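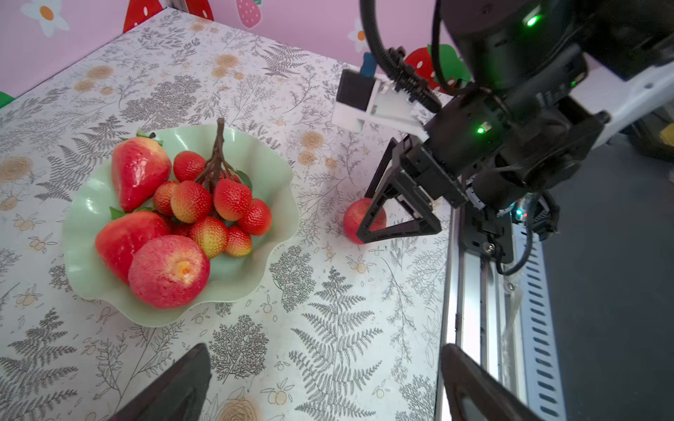
Subject: Re: [narstead-crafts] Tablecloth for the tea corner, fern one or plain?

From: Orysia Sydorenko
To: narstead-crafts list

Halyna Lysenko wrote:

> I still say the ferns are too much. We have strawberries on the wall,
> strawberries in the bowl, and now a cloth with flowers, branches and
> fruit all over it. I counted votes in the last thread and it was 5 for
> plain white, which I would call a landslide on this list. Also, can
> somebody please iron it? And is the green bowl staying? I thought
> Melaniia was taking it home.

Halyna, five votes out of 38 subscribers is a landslide only if the other 33 of us were under it.

I'm for keeping the ferns. They're gray, they're quiet, and they are the one thing in that corner that isn't trying to be a dessert. The wall is pink and has strawberry stickers on it, and I don't see how a plain white cloth makes it look any more grown-up. What it would do is show every drop of tea. The tan and orange flowers have already done heroic work in that department and I'd like them to go on doing it.

On the ironing, guilty. I brought the cloth over in the bottom of a tote bag with two jars of buttons on top of it. It's been through a lot of washes and has opinions about lying flat. If Bohdana still has the travel iron, I'll do it before the February tea. I am not bringing mine on the bus again.

The bowl stays. Melaniia wrote to me off list and says she never wanted it, she only said she liked the wavy edge, and apparently in this group that counts as a deposit.

I would take a few things out of it, though. The two big strawberries are fine, and so are the small ones with the orange and yellow on them. The apple I could go either way on. It makes the strawberries next to it look like they belong to a different species, but Khrystyna-Mariia is fond of it and I've learned to pick my fights. The brown twig is my real complaint. It stands up out of the middle at the exact height of a sleeve. Could we lay it down flat, or give it to whoever is doing the spring wreath?

If you must have a plain cloth, the one in the hall cupboard is 60 inches square. Measure the table before you start another vote.

Orysia

P.S. Please trim your quotes, everyone. The last digest ran to 1,647 lines and most of it was signatures.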